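Clistamik Wage and Hour Working Group
Minutes, March 28, 2021
Held by video call. Lamisi Agyeman in the chair. Salamatu Dogbe took notes and accepts complaints about them in writing.

1. Minutes of the last meeting
Approved, after a correction. The earlier minutes had Payroll "agreeing" to the new timecard rounding. Payroll wishes it known that it "heard" the new timecard rounding. Changed.

2. On-call time
Lamisi reported on the question left over from last time: whether technicians who carry the phone overnight should be paid for carrying it. Her reading is that it depends on how much of a life the technician is able to have while doing so. A person who can go to the movies, provided the movie is within range of a signal, is probably waiting to be engaged. A person who has to stay inside the gate in steel-toed boots is probably engaged to wait. The Kpodo site currently asks for something in between, which the site manager described as "being sensible."

It was agreed that "being sensible" will come out of the policy. Salamatu will draft a version with a response time in it. The site manager asked that the response time be generous. Lamisi asked that it be one the site manager has met himself.

Any call that is answered is work time and goes on the timecard, including short ones. There was a discussion of whether a call in which the technician says "turn it off and on again" counts. It does.

3. Travel between sites
The Trolla crew drives to the depot, picks up the van, and then drives to Trolla. Since August the system has started their clock on arrival at Trolla. Lamisi said that once they are required to report to the depot and load the van, the day has started, and the drive after it is part of the day. The system disagrees, but the system was set up by us.

Payroll found 200 entries needing a second look. These will be checked by hand. Payroll asked whether they could be checked by some other method. None was proposed.

Back pay, if owed, goes out with a letter. Salamatu asked that the letter say plainly what it is for. The last one used the word "harmonization" and produced a good many phone calls.

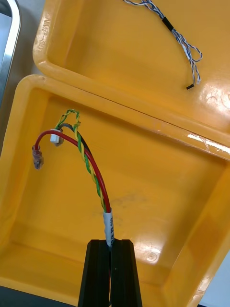 Wiring harness with printed white label sleeve, yellow box.

4. Meal breaks
The automatic deduction was discussed at length, then at further length. At present the timekeeping system, Cendard, removes a meal break from every shift over six hours whether or not anyone has eaten. Employees may cancel the deduction with Form 2115. Salamatu had asked a few of them if they knew about Form 2115. One did, and she had confused it with the parking form.

Lamisi's view is that an automatic deduction can be defended only if people can undo it easily and are never leaned on not to. Supervisors are to stop describing a canceled deduction as "a conversation we'll need to have."

Agreed:
The form moves to the first screen of Cendard.
Supervisors get a one-page note. It will be one page. The previous one-page note ran to four.
Eating while watching a panel is watching a panel, and is paid.

5. Exempt status of team leads
Deferred from the last two meetings and nearly deferred from this one. Eight team leads are classed as exempt on the strength of a job description that says they "direct the work of others." Lamisi had gone and read their schedules, and they seem to spend most of the week doing the same work as the others, with a better chair. The title does not settle the matter and neither does the chair.

Operations argued that the leads like being salaried. Lamisi said she was glad to hear it, and that the law does not ask. Each lead will fill out a duties log for two full pay periods. Operations asked who would fill it out for the leads who are too busy. It was suggested that this be entered in the log.

No reclassification until the logs are in. No one is to tell the leads that they are being demoted, which has been done once already, by email, with everyone copied.

6. Ticket 2356
Still open. The ticket asks the vendor to stop Cendard from rounding a clock-in down and a clock-out down on the same shift. The vendor has replied that this is expected behavior. Salamatu will reply asking who expected it.

7. Other business
Request from the night shift for a labor law poster they can read without moving the vending machine. Granted. Facilities will move the poster, the vending machine having been judged the more popular of the two.

Next meeting to be set once Payroll has finished item 3. Payroll asked that this be minuted exactly as said.

S. Dogbe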